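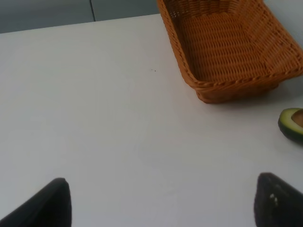
November
By Dewanti Hartono

Run 3560 ended at 4:10 in the morning. Sethi logged it and changed the fingers back to the Mulder pair.

"Same grip force?" Kwok asked.

"Same. Change one variable."

The Skasport fingers were softer and closed 2 mm short of their commanded width. Pastberg wanted a recommendation by noon. The procedure called for avocado halves, pit in, moved to a basket, and a pass meant no dent deeper than the gauge could read.

Kwok had stopped eating avocados in the second week. He set out a fresh half and stepped behind the line.

The controller had been restarted at midnight, and the wrist camera now reported its frames late. Sethi added the delay to the sheet. She had worked on the Skasport fingers for two years in Muvville, before the layoffs, and had not put that on the sheet.

"You could recuse yourself," Kwok said.

"From what?"

"The recommendation."

She typed the next run number and checked the force limit again. It was correct. She checked the finger code, which was also correct.

"You write it," she said. "I'll run the arm."

He pulled the keyboard over and she pressed start.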